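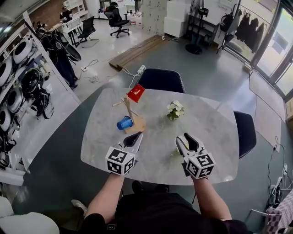
The coffee corner at Kistmont has grown a good deal since we moved the big table in, and I do love how it's coming along -- slowly, but with such good company! My favorite bit is the wooden cup stand, with the red cup hung up top and the blue one lying down by the base. The little white flowers beside it were Chaimae Slaoui's idea, and she was quite right. Augustina Bonsu is bringing 5 more cups in December, so we'll see how many fit on the pegs.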